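Ladham petition falls short of a ballot

The petition for a parish poll on the Pritchard Lane gas main will not go forward. The returning officer's notice, dated 23 June 2019, accepts that the sheets carried 3,524 signatures, well above the threshold, but finds that the question put to signatories is outside the powers of the town council.

The question asked whether the council should refuse all new gas connections east of the railway. Connections are a matter between the householder and the network operator, Cillero. The council is consulted on road openings and on the siting of above-ground plant, and it can object to either. It cannot refuse a connection, and a poll result could not change that.

A second ground concerned the sheets themselves. On 6 of them the question was printed in a shortened form which left out the boundary. The officer did not need to rule on this.
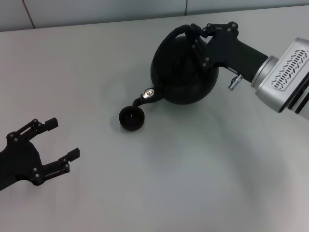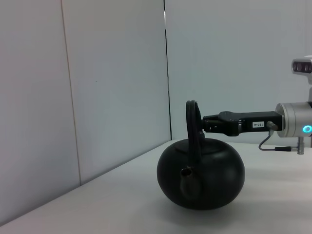 Eirlys Howells accepts the first ground but not the second, and asks that it be withdrawn: the shortened wording was read over the telephone to the clerk's office before printing, she writes, and no objection was made.

A narrower question is being drafted. It would ask whether the council should object to the Jukenard pressure station, which would stand 100 metres from the school gate. The earlier signatures cannot be carried over. New sheets need 400 names and must reach the clerk before the July meeting.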